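Trastach Surface Cover, Olive Green
Product code 574

A large piece of plain fabric for putting over a table, a bed, a bench or anything else you would prefer not to look at. Trastach has been selling this cover for years in the face of some very handsome competition, and it continues to do well with people who fold things for a living or have been told to fold more at home.

It has no pattern. We were asked for a pattern, and for one season there was a pattern (acorns), and the remaining stock of that is in the clearance section at a price that reflects how it went.

Why olive green

Dark clothes show up on it, pale clothes show up on it, and so does the sock you were about to leave behind. White covers look lovely until the first cup of tea. Black ones collect fluff from three rooms away. Olive sits somewhere in the middle and forgives a good deal. A folded navy cloth is about as dark as most laundry gets, and you can still find the edges of it without putting the big light on.

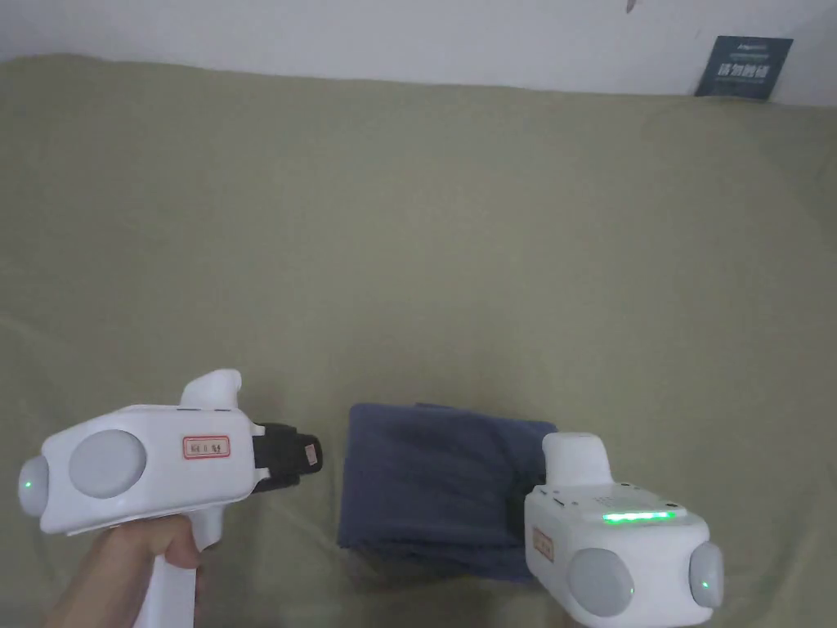 Creases

It creases. It is a large piece of fabric and it arrives folded in a bag, so the first thing you will see is a grid. Most of this goes if you leave it spread out overnight. The gentle wrinkles that stay behind do no harm to anything, though customer Elsa Solheim has written to us twice to say that they harm her. Elsa, a warm iron on the reverse, as before.

Fitting

Lay it over the surface, pull the front edge straight and let the rest hang. There are no clips, elastic or corner pockets. If you want it held down, the Stodon table weights are sold separately and come in a set of 7, for reasons known only to Stodon.

Washing

Wash on its own the first time. After that it can go in with other dark things. Line dry if you have a line long enough, or over a door if you haven't. Do not tumble dry unless you would like a smaller cover, which we also sell.

Delivery and returns

In stock at our Tresstead warehouse. Orders placed before noon normally leave the same day. Large orders for shops and workrooms go through Vidar Lie on extension 106, who will ask you to measure the table again before he takes your money. Please do it. Returns are free on unused covers, and "unused" means no crumbs.

Also bought with this item

Kristiansen folding board, adult sizes
Stodon table weights
Trastach Surface Cover, Acorn (clearance)

Page last updated 10/05/2018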